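Kalura Cooperative Housing Association
Minutes of the August general meeting

The meeting was called to order at 7:04 in the evening by Shuk-fan Hsiao, who welcomed everyone back after the July break and thanked those who had come straight from work. A special welcome went to the new household in the Mai building, who moved in only last month and were brave enough to come to a meeting so soon. Thiện Đỗ took the minutes. Fifteen households were represented, enough for a quorum under the bylaws, and apologies were received from the two ground floor units in Vaso.

1. Minutes of the June meeting

The June minutes were approved with one correction. Under "Bicycles," the text should have said that the rack beside the Alitz building is to be moved to the north wall, and the draft said the south wall, where it already is. Thiện apologized and has fixed the copy in the binder.

2. Laundry schedule

This took up a good part of the evening, as it usually does, and the discussion was friendly throughout. The present sign-up sheet divides the day into two-hour blocks, and several members said that the evening blocks are taken a week ahead while the mornings go begging. A member from Alitz who works nights spoke kindly in defense of the long blocks, explaining that she does everything in one go and would find it hard to come down twice. Another member wondered whether we might keep the two-hour blocks before noon and shorten the later ones to ninety minutes, and there was a pleasant murmur at this.

Shuk-fan reminded us that the dryers run for 59 minutes on the regular setting, so a ninety-minute block is comfortable for one load and a squeeze for two. After some more back and forth it was moved and seconded that the shorter evening blocks be tried through the end of October. The motion carried, with one abstention. Thiện will draw up the new sheet and post it by the laundry room door. Members are asked to write their unit number as well as their first name, as we now have four Annas.

3. Garden and compost

The tomatoes have done wonderfully this year, and anyone who has not yet been handed a bag of them should stand near the garden gate for a few minutes. The beans were a disappointment. There was a long and cheerful talk about whether the shade from the Vaso building is to blame or whether we simply planted them too late, and it ended without agreement.

The compost is another matter. Somebody has been putting whole citrus peels and, on one occasion, a cooked chicken carcass into the left bin, and we all know what followed. Members are asked once more to keep meat, bones and anything oily out of the compost. A short list of what may go in will be taped inside the lid, and the new household kindly offered to letter it by hand. The offer was accepted with applause.

It was agreed to spread the finished compost on the six raised beds before the first frost, and a work morning will be set at the next meeting. Coffee will be provided.

4. Common room

The common room was booked nearly every weekend over the summer, and it was good to hear how many birthdays were held there. The floor has held up well. The radiator under the window still knocks, and Shuk-fan has left a second message with the heating company.

A question came up about the seating. The folding chairs are hard on the back during a long meal, and several of our older members have begun bringing cushions from home. It was suggested that we look for a set of proper wooden-table-and-chair furniture for the end of the room nearest the kitchen, where people like to sit and talk after supper. Opinions differed on style – some would like upholstery, others pointed to what happens to upholstery when children eat spaghetti – but there was a good deal of fondness for a rounded, open back with spindles, in a dark color that would not show every mark. Two households will look at prices, new and secondhand, and bring figures to the next meeting. No money was voted on. 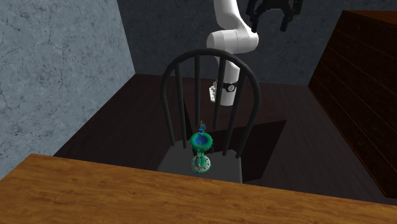

5. Snow and salt

It felt odd to be talking about snow with all the windows open, but last winter taught us to start early. The salt ran out in the first week of February and the steps at Mai were slippery for days. It was agreed to order more this time and to keep a bucket with a scoop inside each front entrance. The shoveling rota will go by building as before, starting with Alitz. Anyone who would like to swap a week should arrange it directly with a neighbor and then mark the change on the sheet.

6. Other business

A set of keys on a green ribbon was found by the mailboxes and is with Shuk-fan. The lending shelf is overflowing with cookbooks and would welcome a few mysteries. A member asked whether the hall light at Vaso could be put on a timer, and Thiện will find out what that would cost.

Thanks were given to everyone who brought food, and particularly for the plum cake, the recipe for which has been requested and promised.

The meeting closed at 8:59. The next one will be in September, in the common room, at the usual hour.

Minutes taken by Thiện Đỗ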